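Brastlow tenants win reprieve over communal kitchen

Tenants at a block of bedsits and studio flats in Brastlow have been told their shared kitchen will stay open until at least the end of July, after the landlord agreed to look again at plans to turn the room into two more lettings.

Mirkard, which took over Bech House last year, wrote to residents on Wednesday to say that the building work would not start next month as planned. The firm said it would meet tenants first and would put its drawings on show in the entrance hall.

There are 40 rooms in the building. Most have a sink and space for a kettle, and the newer studios on the top floor have a two-ring hob. The rest have nothing to cook on, and the people who live in them use the communal kitchen on the ground floor for every hot meal.

Under the plans sent to the council in spring, the kitchen and the laundry room next to it would be split into two self-contained flats. Tenants without a hob would have been given a microwave and a small fridge, with £600 taken off their rent across the first year.

Sheyla Ticona, who has lived on the first floor for six years, said the offer had gone down badly.

"It works out at £50 a month and then it stops," she said. "After that you have a microwave for good and the same rent as before. I cook for my son most nights. You can't do that with a microwave on top of a chest of drawers."

Ms Ticona wrote the letter that went to Mirkard and to ward councillors, and took it round the building over a weekend. She said most people who answered the door had signed, including several from the top floor who do not use the kitchen much themselves.

The letter asks for the kitchen to be kept at its present size, for the broken extractor fan to be mended and for the door to be left unlocked overnight. It has been locked from 10pm since the change of owner, and tenants who work late shifts say they come home to a cold supper.

One of them, a porter who asked not to be named, said he got back at midnight four nights out of seven.

"I used to heat up some soup and sit in there for half an hour," he said. "Now I eat a sandwich on the bus. It's a small thing but it matters when you live in one room."

Mirkard said the kitchen had been locked following complaints about noise from the rooms on either side. It said it was willing to try a later closing time of midnight, but that it would not agree to leave the room open all night without hearing from the ground floor tenants.

A spokeswoman for the firm said: "We have listened to what residents have told us and we have put the start date back so there is time to talk. The building does need money spent on it. The roof and the heating both have to be paid for, and extra lettings are one way of doing that. We will bring some other choices to the meeting."

She would not say what the other choices were, but confirmed that one would keep a smaller kitchen and lose only the laundry room. Tenants would then have to use the launderette on Ravus Street, a ten-minute walk away.

That idea has not been welcomed by everyone either. The launderette shuts at 6pm and does not open on Sundays, and there is a steep hill on the way back.

Council officers have yet to make a recommendation on the application. Because Bech House is let as shared housing, it needs a licence, and the licence sets out how many people may share a cooker and a sink. The council said it would check whether the number of rooms without cooking facilities of their own could lawfully be left with no kitchen at all.

A council spokesman said: "We are aware of the concerns raised by residents and have asked the owner for more information. The licensing team will visit before any decision is made on the planning side."

The building was put up as a hostel for workers at the Brastlow dye works and passed to a housing charity when the works closed. The charity kept the ground floor much as it was, with a long room for cooking and a dining room facing the street. The dining room was turned into bedrooms some years ago, and the tables were moved through to the kitchen.

Older tenants say the place has become quieter since then. Sunday lunch for anyone who wanted it ended when the dining room went, although a few people still cook together on bank holidays. There is a shelf for spare tins and packets, and newcomers are usually told to help themselves until their first pay day.

Ms Ticona said she had got to know nearly everyone she speaks to in the building over the washing-up.

"My room is at the end of a corridor and I would never have met them otherwise," she said. "When I had my operation, people I only knew from the kitchen were bringing me dinner."

She said tenants were also worried about safety if people started to cook in their rooms. Under the tenancy agreement, portable hobs and toasters are banned in rooms that do not have a fitted cooking area. She believes some people would bring them in anyway if the kitchen closed. 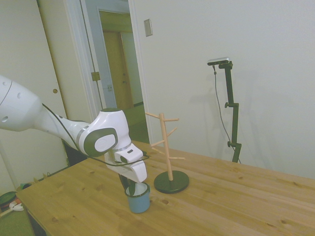 A light-blue cup and a wooden mug tree on a pine table.

Mirkard said it took fire safety seriously and that its staff would go on checking rooms every three months. It added that the microwaves it had offered would be fitted on a wall bracket and tested each year, and that any tenant who would rather move to a studio with a hob would go to the top of the waiting list.

Rents for the studios are higher, and none is empty at present. Ms Ticona said she had asked what a move would cost her and was waiting for a reply.

The meeting between tenants and the landlord will be held in the kitchen at 7pm, on a date still to be fixed. Mirkard has said it will give a fortnight's notice by letter and will pin the details on the board by the post boxes. Tenants who are working that evening can send in questions beforehand.

Ward councillors have been invited. One of them has already asked for the planning application to be decided in public instead of by officers, which would allow residents to speak for three minutes each.

In the meantime the extractor fan is due to be looked at next week - it has been out of use since the winter - and the landlord has promised to replace the seal on one of the two fridges. The laundry room will also stay open as normal.

Comments on the planning application can be made through the council's website or by post. Paper copies of the plans can be seen at Brastlow library during opening hours.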